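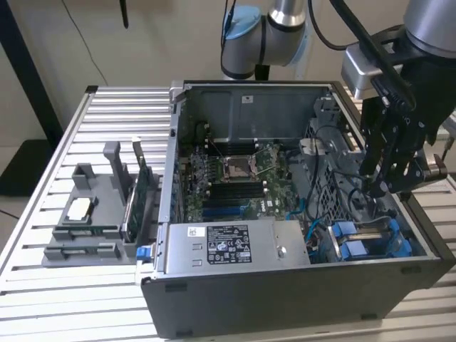 The disassembly cell at Gavura, with a Dell tower on the slotted table.

Visit to the Gavura workshop in Stisudstead, 7/14/26

I was invited together with a small group from our repair association to see how computers are taken apart with robot arms. I work with safety instructions in a much bigger factory, so I went mostly to look at the rules and less at the machines. I write this report for the members who could not come. Please excuse my English where it is not perfect.

The workshop is in the old Jacobs building, behind the railway yard. At the door we signed the visitor book and received glasses and a short paper with 6 rules. I have seen visitor papers of twelve pages which nobody reads to the end, so I was pleased. The rule which I liked most was the first one: "If you do not know who is in control of the arm, stay behind the line." The line is yellow tape on the floor and it is renewed every November.

Our guide was Sipho Pillay, who is responsible for the procedures of the cell. He explained that their work started with memory modules and cards, and that drives and other parts inside the case came later. For each kind of part they keep a written sheet which they call a Pudenar sheet, after the small project where the form was first used. The sheet says from which side the gripper may come, what it may touch and what it must never touch. It also says when the operator has to stop and ask.

I asked him what is on the "never touch" list. He named the open CPU socket before anything else. The contacts in it are very fine, and a finger of the gripper that passes too low can ruin the board. Therefore the arm must not travel over an open socket below the height written on the sheet, also when the shorter way would save time. The second item is loose cables. Before a run, the operator looks for every cable which can catch on a finger.
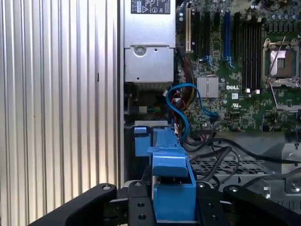

The blue plastic parts have their own paragraph on the sheet. In this kind of tower the blue color marks the places where a person is supposed to put the hand, and the workshop decided to keep the same principle for the gripper. It should hold on the blue part first and on bare metal only if there is no other possibility. Mr. Pillay told us that the force limit for plastic is set lower than for metal and that an operator cannot change it alone. Two persons must sign.

We spoke also about fixtures. Parts that come out of the computer do not go freely on the table, they go in a printed holder with slots. The holder is gray and quite simple. Its position on the table is checked at the start of each shift, and again after somebody has leaned on the table, which I found a very human rule.

Some other points which I wrote down:

Power cable out before the case comes on the table, and the person who pulled it writes the initials.
After 10 minutes without movement the arm must be released and started again with the key.
Only one person gives commands. The second person watches and has the stop button in the hand.
A failed grip is repeated at most 3 times, then the case is checked by a human.

The last point caused a discussion. One colleague thought that three is too many for old plastic, which becomes brittle. Mr. Pillay agreed partly and said that for older machines they are thinking to go down to two. They have a log with more than 2,000 grips and he wants to read it again before he changes the number.

What I missed a little was a rule for static electricity on the side of the visitors. The staff wear wrist straps, but we stood quite near when we looked into the case and we had none. I mentioned it and he wrote it down at once in his notebook.

Coffee was served in the corridor, because drinks are not allowed in the hall. Members who want a copy of the visitor paper can write to me and I will send it. The blank Pudenar sheet I may not send before Gavura has given permission, I have asked for it.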